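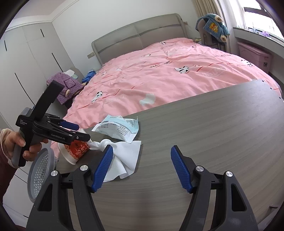

What time will the last bus from Forkdale to Wurnby leave once the new timetable starts?
At ten to seven in the evening, twenty minutes later than now.

Wurnby and Forkdale Bus Users
Notes of the August meeting, typed up by me as usual, so blame me for the spelling

Present: 6 of us, including Farzad Zamani in the chair and Farzad Shojaei, who had come straight off the bus in question and was eleven minutes late (he timed it). I've put Farzad Z and Farzad S all the way through, as it got in a terrible muddle last time.

1. Last meeting's notes
Agreed, with one change. I had written that the shelter at Mill Lane was "fine". It is not fine, it has a roof and that's all you can say for it. Changed to "standing".

2. The new timetable
This took up most of the evening! Mahmoudi Coaches have sent us the draft and on the whole we were pleased. The last bus home is later, which we've been asking for since before I joined, and the gap in the middle of the afternoon has gone. The bad news is the early one. The 7.05 from Wurnby becomes the 6.50, and it now goes round by the surgery first, so anybody changing at Forkdale for the train gets there at the same time as before having got up a quarter of an hour sooner.

Farzad S thought we should ask for the surgery loop to come out of that one journey only, seeing that the surgery doesn't open until half past eight. I said I couldn't see how they could argue with that. Farzad Z said they could argue with anything, but he'd write and ask. He'll also ask whether the school holiday version is going to be printed separately or squashed into footnotes again. I needed a magnifying glass for the last lot and I'm not joking.

3. Passenger numbers
Mahmoudi gave us the figure for last month, which was 2,096 journeys on the whole route. We had a long chat over whether that's good. It's up on the month before, but there was the Forkdale show in the middle of it and the buses were packed all that weekend, so we can't read too much into it. I'd like to see it split up by stop and Farzad Z is going to ask for that in the same letter. It's becoming quite a long letter.

4. The Skadard app
Oh dear. Two people love it and the rest of us have given up. The little map shows the bus sitting in the depot when you're on it, and it logged me out at the stop with the driver looking at me. Farzad S has it working perfectly and offered to go through it with anyone who wants, after the next meeting. I've put my name down. We'd still like cash taken on board and that goes in the letter too.

5. Leaflets
We're having 100 printed with the new times on one side and our details on the other. I'll do the Wurnby shops and the library, Farzad S will do Forkdale. We talked about colour for far too long and settled on yellow, as the last ones were white and vanished on every noticeboard they went on.

6. Lost property
Still a sore point. Things left on the bus go to the depot, which is roughly 6 miles from anywhere useful and only open in office hours. I asked if there could be a collection point in Forkdale, even just a basket behind the counter at the ticket office. Farzad Z liked that and will mention it. He did warn us that umbrellas would fill it in a week.
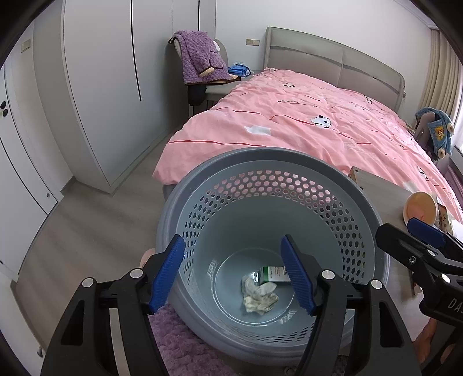 Round plastic basket with holes below the rim.

7. Anything else
The bench at Wurnby Green has lost another slat. I'll ring the parish office again.
Somebody asked if dogs are still free. They are, though only one per passenger, and on the floor please.
Thanks to Farzad S for the flapjacks, which I finished.

Next meeting: same room, half past seven, once we've had an answer from Mahmoudi. I'll send word round.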